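Section 4: Oiling and Caring for Your Balleo Table Top

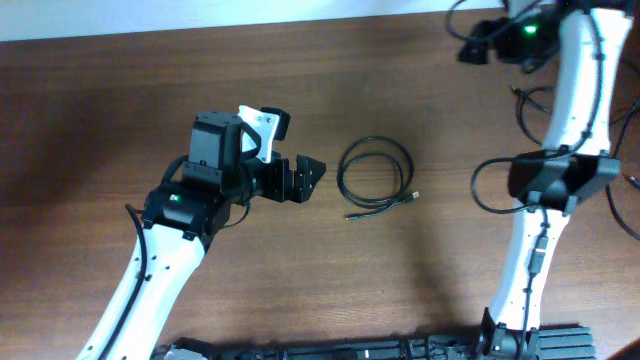 Welcome to the fun part! Your table is built, the legs are tight, and now you get to bring out the color of the wood. The first coat of oil is my favorite moment of the whole project, and it only takes an evening (plus some waiting). These steps cover the solid wood tops. If yours has the painted finish, skip ahead to Section 5.

What you need

Womico Hard Oil, one small can
Sandpaper, 180 and 240 grit
Four or five lint-free cotton rags
A soft brush or a vacuum with a brush head
Thin gloves
A metal bucket with water in it

Before you start

Pick a room with a window you can leave open. Dust is the enemy here, so if you swept the floor, give it an hour to settle before you open the can.

CAUTION: Rags soaked in oil can heat up and catch fire all by themselves, even hours later. Never ball them up or toss them in the trash. Put each one straight into the bucket of water as soon as you finish with it, then follow your local rules for getting rid of it.

First coat

1. Clear the top completely and wipe it with a barely damp cloth. Let it dry overnight. The water raises the grain a little, and that's just what you want before sanding.

2. Sand with the 180 paper, always along the grain. Light pressure is plenty! Go over the edges by hand, two or three strokes each, and don't round them more than you mean to.

3. Repeat with the 240 paper, then brush or vacuum off every bit of dust. Check the underside of the edge too – it hides there.

4. Stir the oil slowly with a flat stick. Don't shake the can or you'll get bubbles.

5. Pour a puddle the size of a coffee saucer in the middle and spread it with a rag toward the ends. Keep the layer thin and even. The color jumps right out at this point, so enjoy it.

6. Wait 15 minutes, then wipe off everything the wood hasn't taken in. Use a clean rag and turn it often.

7. Let the top dry for a full day with the window open.

NOTE: If the surface feels sticky the next day, too much oil was left behind. Rub it with a fresh rag and a few drops of new oil, wipe it dry, and give it one more day.

Second coat

8. Rub the top very lightly with used 240 paper and dust it off.

9. Repeat steps 4 to 7 with about half as much oil.

Wait a week before you put anything heavy or hot on the table. Light use is fine after two days, but skip the tablecloth.

Looking after it

Wipe spills when you see them, and use plain water with a drop of mild soap. Stay away from glass cleaner and scouring pads. For a white ring from a mug, try a little oil on a soft cloth first. Most rings give up quickly!

Notburga Hofstetter in our Unddale workshop oils her own kitchen table every May, and once a year is a good rhythm for most homes. One coat will do. A table by a sunny window may want a second round in the fall.

Section last revised 10/10/2022. Thanks to Wing-yan Hsieh for testing the sticky-surface fix.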